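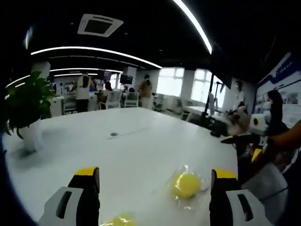 *Something round and yellow in its clear wrapping, on the white table.*

## Keeping a white tabletop white

I've had a white table for years now, and I love it dearly, but my goodness it shows everything! Tea rings, biro, the orange smear from a lunchbox of curry (turmeric is the worst of the lot, and I say that as somebody who puts it in nearly everything).

For everyday wiping I use a soft cloth wrung out in warm water with a small drop of washing-up liquid, then a second cloth with plain water, then a dry tea towel. The drying matters more than you'd think - most of the dull streaks people complain about are just soap left behind.

Tea and coffee rings usually come off with a paste of bicarbonate of soda and water. Dab it on, leave it while you put the kettle on again, and wipe it away gently without scrubbing. Try a hidden corner first, please, especially if your top is painted.

My friend Uyên Diệp swears by sunshine for turmeric, and she's quite right. She pushes her table up to the window for an afternoon and the yellow fades away nearly to nothing.

If yours has a cable hole, run a cotton bud round the rim every so often, as crumbs do love to gather there. And keep scouring pads well away, even the ones that say they're gentle. I have a cloudy patch by my chair to remember mine by, and it now lives under a place mat.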